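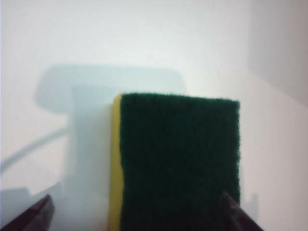

**Cornudell Makers Club – Automation board**

## Rondska open day in July, worth the drive?

**gearlash**
Went to the open day at the Rondska hall and came home less impressed than the flyer wanted me to be. The Forkow stand had an arm handling kitchen sponges, green scouring pad on one side and yellow foam on the other. The wrist view up top is from that stand. Fingers on both sides of the sponge, plain pale background, nothing else near it. Of course it looks good like that. My sink has never looked like that.

**tidy_bench**
You have to start somewhere. A sponge is harder than a block. It squashes, and the two layers don't squash the same.

**gearlash**
Sure, but the sign said "ready for your kitchen." I stood there through 5 tries and it dropped the sponge on 2 of them. Each time the guy at the stand put it back upright by hand.

**Mopsy44**
I was there at 4 pm and it didn't drop any. Maybe you caught a bad stretch?

**gearlash**
Or you caught a good one. That's my problem with these things – no log, no numbers, just whoever happens to be standing there.

**oldrelay**
They did have a number. The handout said 2000 picks. It didn't say how many worked, or whether that was one sponge or a whole crate of them. I asked and got a pen.

**tidy_bench**
Ok, the pen is bad. I still think you're being hard on them. The Eder stand only had a video on a loop, at least Forkow ran theirs live.

**Mopsy44**
Agree with tidy. My kids watched it longer than anything else in the hall.

**oldrelay**
My kids watch the dryer.

@gearlash, did you see what it did with the dark pad? I'd like to know if it finds the edge of something that fuzzy, or just closes where it was told to.

**gearlash**
Couldn't tell. I asked if I could turn the sponge a little and they said not during the demo. Make of that what you like.

**tidy_bench**
Insurance, probably.

**gearlash**
Probably. I'd go again if they let visitors move the sponge. Parking was free, by the way, but use the back lot.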